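Teaching Two Arms to Share a Candy Scoop
Project report, Henríquez Teaching Lab, spring term

1. What we set out to do

Our proposal promised a pair of robot arms that could fill a bowl with candy on request and put the lid on afterward. The proposal was written in a confident mood. We had used a single arm the term before, for stacking blocks, and assumed two arms would be twice as good.

The plan was to teach the task by teleoperation. One of us holds a pair of small leader arms, the big arms copy the motion, and the computer records joint positions and camera views as it goes. Collect enough recordings, train a policy on them, and the arms should do it without us. We gave the project the name Cukuso, which means nothing, but the repository needed one.

2. Setup

The cell was already built when we got it, with both arms bolted along the front rail. We ran the recording software the lab calls Kerklow and wrote a small script on top of it to start, stop and throw away an attempt with a foot pedal. The pedal was the best idea we had all term. Before that, every recording ended with the operator letting go of one arm to reach for the keyboard, and an early policy learned to droop on the left side whenever it felt finished.

We chose the bins before thinking about what would go in them. Wrapped candy scoops fairly well. Lollipops do not. The sticks lock together, so the scoop either comes up with nothing or brings the whole family along. We ended up splitting the task in two: scoop the small candies, pick the lollipops one at a time with the gripper.

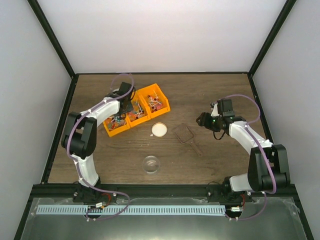
Most of the first month went into learning to drive. Grasping a flat handle lying on a table is a rotten job for a gripper, and we each invented our own way around it. One of us pinched it from the side, one pressed the head down to tip the handle up, and one dragged the scoop to the table edge, where it fell off. All three styles went into the first data set, which we later came to regret.

3. Recording

We kept 230 demonstrations out of a good many more. The rules for keeping one were simple: the candy had to land in the bowl, the lid had to end up on top, and the operator could not pause longer than 5 seconds to think. The last rule cost us the most recordings. A pause looks harmless on video, but the policy copies it faithfully, and then you have a robot that stops over the bowl and contemplates.

After the first failed training run we agreed on one grasp (the side pinch) and recorded everything again. This was not a popular meeting.

4. Results

We tested the final policy on 16 trials with the bins in their usual places. It finished the scooping part in 11 and the lid part in 6. Lollipop picking worked well when a stick pointed up and badly when it didn't. Moving the bowl by a hand's width toward the front edge was enough to make the right arm pour candy onto the spot where the bowl used to be, with great care.

The one method we compared against, a scripted routine from the Dondirberg project, beat us on the lid and could not do the lollipops at all.

5. What we would change

Agree on how to hold things before recording anything. Move the objects between demonstrations, even when it is annoying to do so. Use a scoop that stands out from the table — ours was nearly the same brown, and we suspect the cameras had as much trouble with it as we did.

We would also record shorter pieces. A full demonstration was one long take, so a fumbled lid at the end threw away a perfectly good scoop at the start. The pedal script can already mark stages, and the next group is welcome to it. It is in the Cukuso repository, in the folder called old, along with the version that doesn't work.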